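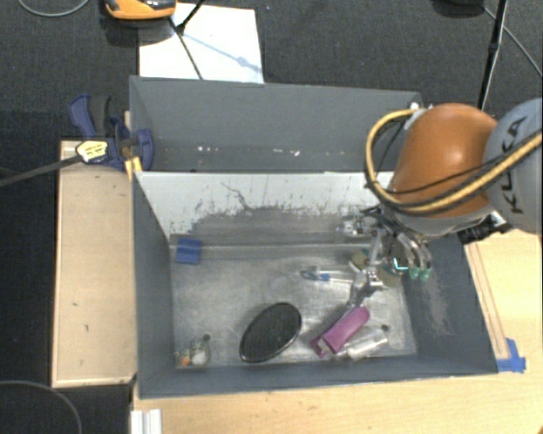
Bin picking in a small workshop: tips after a jammed hand

Most of these notes come out of one bad afternoon in March, when the front bin on our picking bench slid and the gripper went down where the wall was. No one was hurt. The hand lost the use of two fingers and the bench was out of use until Barbieri could send the parts. We have gone through the bench since then and changed a fair amount of what we do before, during and after a run. The tips are for people who share a bench with an arm in a small room. They don't replace the manual or your own risk assessment.

What happened

The job was a simple one. The arm picks mixed household objects out of the front bin and drops them in the rear bin until the front one is clear. Sveva Pace had swapped the front bin for a clean one in the morning and put the clamp back over the join between the two. The lever was closed but the jaw had caught only the rear wall. The front bin was resting against it and looked fast.

It stayed put for most of the session. Then the hand came down on a plastic bottle lying against the wall, pushed it sideways, and the bin went with it. The next pick was planned on where the bin had been. One long finger came down on the rim and folded back, and the arm carried on for a moment before it stopped and showed fault 3906.

The first mistake was the clamp. The second was mine. I cleared the fault from the pendant without walking round to look, the arm tried to finish its move, and a second finger bent against the inside wall. The first finger could probably have been straightened.

Clamping the bins

Close the clamp with both walls in the jaw. Where two bins sit back to back, look down on the join from above. From the front you can't tell.

Push the bin by hand from each side before the arm is powered. Use the heel of your hand and a proper shove. If it creeps at all, redo the clamp.

One clamp is enough to stop two bins parting. It won't stop the pair turning together, so put a strip of wood down the open side and fix it to the bench.

Mark the corners with tape. Blue tape shows up well on pale wood, and a bin that has shifted by a few millimetres will show a gap or cover the edge. Replace the tape when the edge gets furry.

Wipe the underside of the bin and the bench top at the same time. Grit under a bin makes it slide far more easily than you would think.

Don't pack a loose bin with card or folded paper. We did this for months. Card squashes, and the fit you had in the morning is gone by lunch.

Choosing what goes in the bin

Start with blocks and other solid shapes. Add awkward things one at a time after that.

Clear plastic is the hardest. Bottles, tubes and anything see-through with a coloured cap tend to be picked by the cap, and the rest swings. If the camera is finding the cap and missing the body, take the object out for the day or wrap a band of matt paper round the middle.

Keep bottles away from the walls at the start of a run. They roll there by themselves soon enough.

Tubes and soft packs should be empty and dry. A tube that bursts under a metal finger will put cream into every joint, and it takes an evening with cotton buds to get it out.

Leave out anything with bristles or a mesh face if your fingertips are rubber. They catch, and the tips pull off. If you must have them in, check the tips after every run.

Nothing made of glass. Nothing with a blade, even a covered one.

Looking after the floor and walls of the bin

Bins get scuffed and there is no point in fretting over it. What matters is whether the marks are new. I take a quick look at the far wall and the floor at the start of the day and again at the end. A fresh gouge at finger height means the hand is touching down where it shouldn't, and the time to deal with it is before the next run.

Peeling surfaces are worth attention. Flakes end up in the finger joints and in the other bin. Scrape off whatever is loose with a plastic scraper and vacuum it up. Do not blow it out with an air line, which only drives it into the hand.

A shiny, worn floor gives cloudy reflections and some cameras see objects in them. Moving the lamp cured most of our false picks. A rub with fine abrasive paper dealt with the remainder.

Look for cracks in the walls with a torch held low. A cracked bin will flex when it is clamped and let go later. Throw it out.

Empty the rear bin fully between runs. Small chips and crumbs left in the bottom are easy to ignore, but if they are bits of fingertip you want to know.

Cables

The loop of cable round the arm has to be long enough for the furthest reach and short enough that it can't hook the clamp handle. Ours could. When Fulvio Mancuso came over from Trorno to fit the new fingers he moved the arm by hand mode through the whole job at slow speed and stopped it where the loop hung level with the lever. There was almost no gap.

Walk your own arm through the job like this whenever you change the clamp, the bin or the hand. Watch the cable and let someone else hold the pendant.

Turn the clamp so that its lever lies away from the side the arm comes in on.

Use wide straps on a cable loop and leave them loose enough to slide. Narrow ties pulled tight will cut the jacket in time.

Thin wires on the hand itself should be checked with the arm switched off and locked off. Bend each finger gently with your own fingers and see whether any wire goes tight before the joint reaches its end.

Cables on the floor want to be on the far side from where you stand. If they can't be, cover them.

Speed and force settings

We had been running the downward move at the same speed as the travel moves. It is now a separate setting, and slow. The job takes longer and I have stopped noticing.

Set a floor height and a wall margin in the program and write both on a card by the bench. Our approach height is 223 mm above the bench top, measured to the tip of the longest finger. If you change to a longer finger, change the number before anything else.

Lower the contact force limit until the arm starts stopping for no good reason, then bring it up a little. Most of us set it once on the first day and never go back to it.

Don't let the program retry a failed pick by itself more than once. Ours used to retry until it got something, and it was quite happy to do so on a bin that had moved.

After a fault

This is the part I would ask everyone to read twice.

1. Press the stop, even if the arm has already stopped.
2. Leave the pendant alone. Walk round the bench, outside the arm's reach, and look at the hand from both sides.
3. Write down the fault code and what the hand was touching.
4. If a finger is bent or trapped, open the hand before you move the arm. If it won't open, lock off the power and take the bin away from the hand. Slacken the clamp slowly with your face well back, as a bent finger can spring.
5. Check the bin against the tape marks.
6. Check the cable loop.
7. Clear the fault, and move the arm straight up at the slowest speed the pendant allows.
8. Run one pick in an otherwise empty bin.

Never reach into the bin with the arm live to pull an object out of the way. It is tempting when the thing is lying right there under the hand. A pair of long kitchen tongs hangs by our bench and they are for use with the arm stopped as well.

Fault codes differ from maker to maker, so look yours up and write the ones you meet inside the cupboard door, with what caused them.

Spares to keep on the shelf

Fingertips, more than you expect to need, all of one colour so that a missing one shows up in the rear bin.

At least one long finger, with its pin and screw. Waiting for a long finger is what kept us shut.

A second bar clamp of the same size. The Grandano clamps we use have a pad on each jaw that goes hard with age. Change the pad when you can no longer dent it with a thumbnail.

A spare bin, checked for cracks, with the same wall height as the one on the bench. Some 300 picks on a taller bin went perfectly well here until the first object that lay close to the wall.

Tape, abrasive paper, a torch, cotton buds.

Start of day card

We keep this on the wall beside the switch. Copy it if it suits your bench.

Both walls in the jaw
Bin pushed from each side
Tape edges showing
Rear bin empty
No new marks on the walls
Fingertips all present
Loop clear of the clamp lever
Approach height checked against the card
Floor clear where you stand
Stop button tested

Last changed 4th October: added the line about the clamp lever, and moved the stop button test to the end so that the arm is left stopped when the card is finished. Sveva keeps the master copy at the Horau workshop, so send corrections to her.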